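How to Clear Out an Old Phone Before You Pass It On

I had a drawer full of old phones for years, and every time I opened it I closed it again. Last November I finally dealt with the lot, and it took one evening. First job: get everything out on a table, cases too, so you can see what you own.

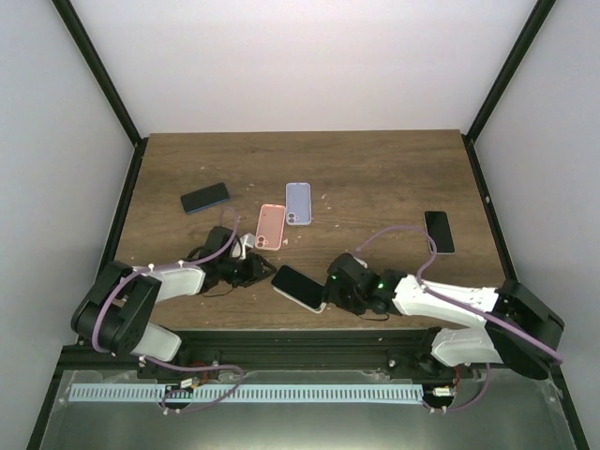
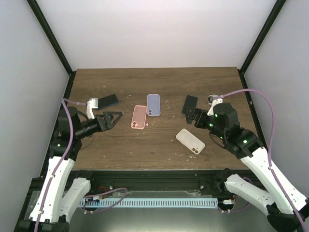 Step 1: Charge it and wake it up

Plug each phone in for a good 2 hours before you decide it's dead. My old Valtach sat there with a black screen for ages and then came on like nothing had happened!

Step 2: Save your stuff

Copy photos, contacts and any voice messages you'd miss. I had 619 photos on one phone, mostly of soup, and I kept them all. Check that they open on your computer before you go any further.

Step 3: Sign out

Log out of your main account and turn off the "find my phone" setting. If you skip this, the next person gets stuck at a lock screen (my cousin did, and I heard plenty about it). Bank apps and chat apps need signing out one by one.

Step 4: Erase it

Look in Settings for "reset" or "erase all." Take out the SIM and memory card first -- they're easy to forget.

Step 5: Wipe down the phone and case

A barely damp cloth for the phone, dish soap and warm water for a plastic or silicone case. Let the case dry overnight.

I sold mine through Jurico, but a local drop-off bin is fine for anything too old to sell. Keep the charger with the phone if you still have it.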